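Zwischenstand nach einem halben Jahr mit Ploris, dem Bestell- und Kassensystem für kleine Küchen

Als wir im Dezember unser Bestelltelefon abgeschafft haben, war mir ehrlich gesagt ein bisschen wehmütig zumute. Siebzehn Sorten Suppe, Quiche und Eintopf habe ich jahrelang auf kleine Zettel geschrieben, und die Stammkundschaft aus der Nachbarschaft wusste genau, dass man mich vor elf besser nicht anruft. Aber die Zettel wurden mehr, die Firmenbestellungen auch, und irgendwann hat mein Geschäftspartner Johannes Visser gesagt: entweder Software oder ein zweites Paar Ohren. Es ist dann Ploris geworden, und weil mich inzwischen so viele von euch danach gefragt haben, schreibe ich meine Erfahrungen einmal ausführlich auf (holt euch ruhig einen Kaffee).

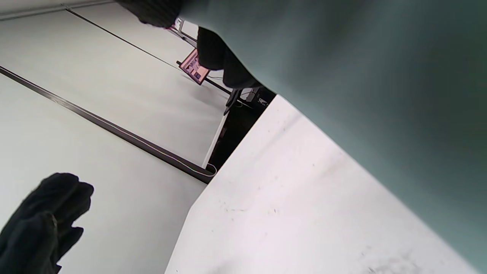

Schwarzer Handschuh, grüner Stoff

Die Einrichtung ging schneller als befürchtet. Man legt seine Speisekarte an, gibt Abholzeiten und Liefergebiet ein und verknüpft das Geschäftskonto. Bei den Allergenen habe ich einen ganzen Abend gesessen, das lag aber mehr an meinen Rezepten als am Programm. Die Hotline hat mir zweimal geholfen, beide Male freundlich und beim zweiten Mal sogar mit Rückruf, den ich schon gar nicht mehr erwartet hatte!

Bezahlt wird monatlich: 60 Euro Grundgebühr, dazu ein kleiner Anteil an jeder Lieferbestellung. Abholungen sind frei. Vorher waren wir bei Hendricks, dort gab es keine Grundgebühr, dafür tat die Provision bei jeder größeren Bestellung richtig weh. Im März hatten wir über Ploris einen Umsatz von 3.238 Euro, und nach Abzug aller Gebühren blieb uns deutlich mehr als in einem vergleichbaren Monat beim alten Anbieter. Das Geld kommt wöchentlich, die Abrechnung kann unsere Steuerberaterin direkt einlesen. Sie hat mir dafür einen Smiley geschickt, und sie schickt sonst nie Smileys.

Was mir im Betrieb am besten gefällt, ist die Pausentaste. Wenn mittags alles auf einmal kommt, drücke ich drauf, und neue Bestellungen bekommen automatisch eine spätere Abholzeit. Das hätte ich mir am Telefon so manches Mal gewünscht.

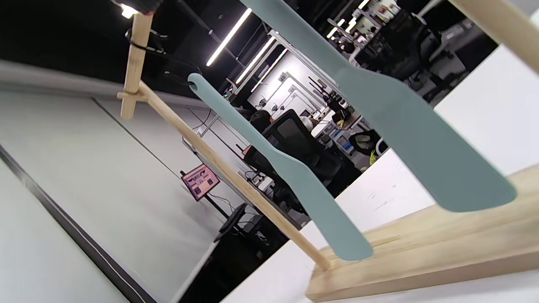 Salbeigrüne Silikonspatel am Holzständer

Nun zu dem, was mich ärgert. Der Bondruck setzt gelegentlich aus, und man merkt es erst, wenn jemand vor der Theke steht und nach seiner Linsensuppe fragt. Gutscheine lassen sich nur bis 100 Euro ausstellen, für Firmenkunden ist das zu wenig. Und die Auswertungen sind hübsch bunt, aber welche Gerichte zusammen bestellt werden, muss ich mir immer noch selbst zusammensuchen.

Hiu-tung Yu vom Teeladen nebenan hat sich nach einer Probewoche für Sakville entschieden, weil sie viel verschickt und dort die Versandetiketten gleich mit herauskommen. Kann ich gut verstehen. Für reine Abholung und ein bisschen Lieferung im Viertel würde ich aber wieder bei Ploris unterschreiben, die Kündigungsfrist von einem Monat macht die Sache auch recht entspannt.

Vier von fünf Sternen also, und wenn der Drucker sich benimmt, lege ich noch einen halben drauf.

Stand: 04.07.2026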